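June 4, 2020

Third virtual founders' session this month, and I've come away with the same page of notes I had after the first two, only in a different pen.

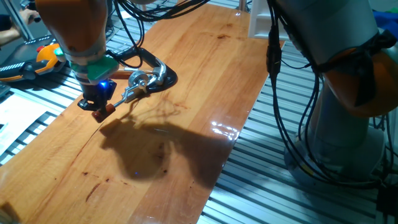 The topic was bridge rounds. Turkness hosted, which mostly meant a man with a good microphone read out the agenda and then muted himself for most of an hour. They are the ones who used to do the breakfasts downtown, where at least you got eggs. The invitation promised "candid talk from both sides of the table." I counted one side of the table. The other side was us, in little boxes, nodding.

I'll put down what was said while I remember it, because I know I'll soften it by the time I talk to the others.

The fund people say they are open for business. Every one of them used that phrase. When somebody from Szewczyk asked how many new companies they had backed since the lockdown, as opposed to topping up ones they already owned, there was a long bit of silence and then an answer about how proud they were of the existing portfolio. So, none. I wish they would just say none. I could plan around none.

Then the talk turned to valuations. The line is that a flat round is the new up round. I wrote that down and underlined it and now I look at it and think, who is that meant to cheer up? If you own the shares that get squeezed it's a flat round. The woman from Ilport made the only useful point of the morning, that the headline price matters less than the preference terms stacked under it, and that she'd take a lower number with clean terms any day. The chair thanked her and moved along to a question about office culture.

Sesora sent their term sheet last night, which is why I bothered getting up early for this at all. I've read it 4 times. It's a convertible note with a discount, a cap I don't love, and a clause on page two that lets them lead the next round at a price "to be mutually agreed." Mutually agreed by whom, if we've got no money left by then? I've seen how mutual that gets. They want 60 days of exclusivity as well. In a normal year I'd laugh. This year I've got the thing open beside my cereal and I'm doing sums in the margin.

The sums aren't terrible. If the two slow-paying customers do what they say, we get through to September without anybody's money. If one of them slips, we don't. I trust the smaller one. The bigger one has a new accounts system and I've been hearing about that new accounts system since before Christmas.

I also had another go at the government relief application after lunch. The portal timed out twice and then gave me a reference number, and told me I was 1,963rd in the queue. No word on how fast the queue moves, or whether being in it means anything. The accountant thinks we qualify. The accountant thought we qualified for the last one too, and we did, on paper, and then the rules were changed so that firms with our sort of share structure didn't. I'm not counting it in the budget until I see it in the account.

What bothers me about these sessions is how quickly everybody settles on the same story. In March it was "cash is king, cut deep, cut once." Now it's "the strong ones raise in a downturn." I'd like to know what changed in the figures between those two bits of advice, because nothing changed in ours. My guess is that the funds have their own investors to keep happy and need to look busy. Fair enough, I suppose. I look busy for people too.

There was a poll at the end. Were we more or less confident than before the session? I clicked "about the same" and the result came up mostly "more confident," and the host read it out in a pleased voice. I'd love to see those people's bank balances.

To do tomorrow: ask Sesora to cut the exclusivity to something a sane person would sign, and to strike the lead clause or put a real formula in it. If they refuse both I'll have learned something. Ask Ilport whether she'd share the wording she used for her preference terms. She did offer, in the chat, though people offer all sorts of things in the chat.

Also chase the bigger customer again. Phone this time, not email.

Turkness has already sent the link for the next one. The topic is resilience. I've put it in the calendar as "maybe."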